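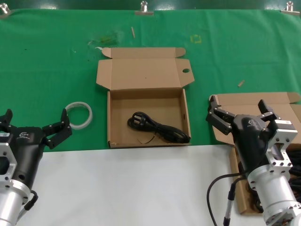

Grono: a small set of record-sealing petitions and what the court did with them

Hi, and thanks for stopping by! Grono is a collection of petitions to seal or expunge criminal records, along with the orders that answered them, all filed in the municipal and county courts that sit in Deltby. I put it together while I was working the intake desk at a legal clinic, where I spent a lot of my day telling people "it depends" and wanting something better to say.

There are 600 petitions in the current version. Each one is paired with its order if an order exists, and 86 of them have no order (more on those below, they're the part that trips people up). Everything is plain text plus one big table. You don't need anything fancy to open it.

If you only read one section, please make it "Things that will bite you."

What's in the folder

petitions/ has one text file per petition, named by its Grono number.
orders/ has one text file per order, with the same number as the petition it answers.
table.csv has one row per petition with all the coded fields.
codebook.txt says what every column means, with the longer arguments about edge cases.
baler/ is the little script that turns court PDFs into the text files.
changes.txt is the log of what I fixed and when.

The numbers don't run straight through. When I pulled a petition out (duplicate, wrong court, a juvenile matter that slipped by me) I retired its number and left the gap. Please don't renumber! A couple of people have tables of their own keyed to the old numbers.

Where the papers came from

Petitions like these are public when they're filed and then, if they're granted, they stop being public. You can see the problem. A set built from the public docket would be mostly denials, and it would make the court look a lot meaner than it is.

So the petitions here came from the other direction. People who were helped by the Tanui Street clinic could sign a release letting us keep a copy with their identity taken out, and the signed releases are what this set is built on. If someone didn't sign, they aren't in here. If someone signed and later changed their mind, they aren't in here anymore, and I've deleted my own copies too.

That means Grono is a set of petitions by people who found a clinic. They had help with the form. They mostly had the right attachments. Please don't treat the grant rate in here as the grant rate for everybody who walks up to the clerk's window alone.

How I took the names out

Baler does a first pass. It looks for names, birth dates, case numbers, street addresses, license plates and phone numbers, and swaps each for a tag in square brackets, so you'll see things like [PETITIONER] and [STREET]. Then a person reads the whole thing. For the first half of the set, 300 petitions, that person was me, and then Zawadi Kombo read the same ones again cold and we compared. She caught things I'd stopped being able to see, mostly employers. A petition that says "I've been offered a job at the only tire shop on my road" has told you quite a lot about who wrote it.

After that we changed the rule: employers, schools, churches and landlords all get tagged now, no matter how ordinary they look. I went back and redid the early ones to match.

Dates were the hardest call. The waiting periods matter so much in sealing cases that you can't just drop them, but exact dates make people easy to find. What we did was shift every date in a petition and its order by the same hidden amount. The gaps between dates are true. The dates themselves aren't, so please don't go looking for a February rush or anything seasonal, because the months are scrambled.

If you find a name we missed, write to me privately before you open an issue. I'll pull the file the same day and put it back once it's clean.

The columns, quickly

The full version is in codebook.txt, but the ones people ask me about are:

charge_group: one of 7 broad groups (theft, drug possession, driving, trespass, disorderly conduct, simple assault, other). I picked these to match the way the clinic sorted its intake sheets, so they don't line up with any statute's grading.

disposition: how the original case ended. Dismissed, acquitted, pleaded, convicted at trial, diverted.

relief_asked: seal or expunge. In the court these came from, sealing hides a record from the public and expunging destroys it. Petitioners mix the two words up constantly, so this column follows the box that was checked on the form and not the wording in the letter attached to it.

objection: yes if the prosecutor filed one. There's a separate text column with the ground, in my words.

hearing: yes, no, or unclear. "Unclear" is bigger than I'd like. Some orders say the judge considered the petition "after hearing" when it was decided on the papers, because that's the language on the preprinted form.

outcome: granted, denied, granted in part, withdrawn, none.

money_owed: whether the petition or order mentions unpaid fines, fees or restitution. I added this one late, after Zawadi pointed out how many of the denials turned on it. It's coded from the text only. A petition that doesn't mention money gets "not mentioned," which doesn't mean the person owed nothing.

Things that will bite you

The petitions with no order. I said 86 have no order, and folks tend to drop them or count them as denials. Please don't do either without thinking it over. Some were still pending when we stopped collecting, and some were withdrawn to be refiled in a different court. A few were granted, I'm fairly sure, but the order never made it back to the clinic. The why_no_order column has whatever I know, and for plenty of rows it just says "don't know."

Partial grants. One petition can cover several charges. If the judge sealed two and left one, outcome says "granted in part" and the charge-by-charge result is in the notes column as free text. I know, I know. It should be its own table. I'd love help with that!

Form changes. The court swapped its petition form partway through the collection period. The old one asked for a personal statement and the new one makes it optional, so statement length drops off a cliff at that point. I had one very excited email from a student who thought he'd found a change in how people talk about remorse. It was a box on a form.

Repeat petitioners. If the same person filed twice, both petitions have the same person_key. Split on that key if you're training anything, or you'll have the same letter on both sides with a few words changed.

Judges. They aren't named and aren't coded. I get asked for this a lot, and the answer is still no. The releases people signed were about their own cases, and there are so few judges in Deltby that a judge code plus a charge group would narrow things down more than I'm okay with.

What it's good for

I've seen it used for teaching law students to read a denial closely, for testing plain-language rewrites of court forms, and for a class exercise on date math (waiting periods are brutal and everyone gets them wrong the first time). It's also decent for checking whether a redaction tool can find what's left to find.

Please don't use it to build something that tells a person whether to file. It's one courthouse. The law has changed since a good chunk of these were decided, and a tool that says "you'd probably lose" will scare off someone who'd have won. And none of this is legal advice! I worked intake, I'm not a lawyer, and if you have a record of your own that you want sealed, a legal aid office near you will know far more about your court than this folder does.

Running Baler yourself

You only need this if you have petitions of your own. Put the PDFs in baler/in, run the script, and look in baler/out. It handles typed forms fine. It's bad at handwriting, and terrible at handwriting that goes over the printed lines. Anything it can't read gets listed in skipped.txt so you can type it up yourself, like I did, with a lot of coffee.

It does not make a document safe to share. Read every page.

Terms

Free for teaching and research. You agree not to try to work out who anybody is, and not to link this to any docket, news archive or background-check file. If you publish with it, call it Grono, give the version number from changes.txt, and send me a link so I can read it.

Still to do

Split the partial grants into their own table.
Recode hearing so that "unclear" gets smaller.
Write up the objection grounds properly, with the tagged quotes next to my summaries.
Fix the row where the notes column has a line break in it and half the spreadsheet programs choke.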